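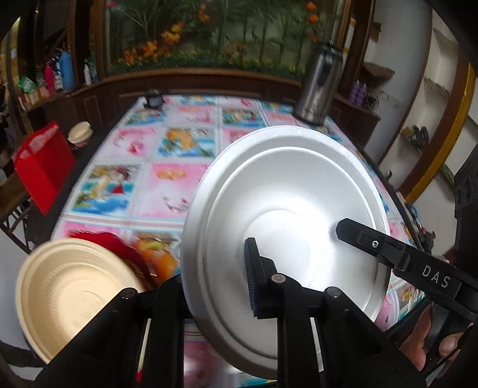
Print Room Notes: Margareta Ursu's Harbor Etchings

The June display in the Gronier print room is given over to Margareta Ursu, who trained as a surveyor's draftsman and took up etching at the age of 41. All of the sheets come from the Tsegaye bequest. Most have not been shown before.

Ursu worked on zinc until she moved to Jallik, then on copper. The change is easy to follow in the prints. Zinc bites fast and coarsely in nitric acid, and the early harbor views have ragged, heavy lines, with foul biting left in the skies. The copper plates were bitten slowly in ferric chloride and hold much finer shading. She used aquatint sparingly, mostly for water, and stopped out the highlights by hand with varnish.

Her numbering is unreliable. The catalog compiled by Retno Chong lists 298 plates, of which 200 survive. Several exist in four or five states, and Ursu often left the earlier date on a plate after reworking it. "Grain Quay, Evening" is the clearest case: the third state adds a second crane and removes the figures on the steps, but the date in the margin is the same. The second and third states will hang side by side.

Paper is the better guide. Before Jallik she printed on a cream wove stock with no watermark. Later impressions are on a thinner laid paper, and the chain lines show well under raking light — visitors may ask at the desk for a hand lamp.

Kekeli Nyarko will give a gallery talk on states and proofs. Places are limited and should be booked through the print room. Chong's catalog, 353 pages, can be consulted in the reading room but is not for loan.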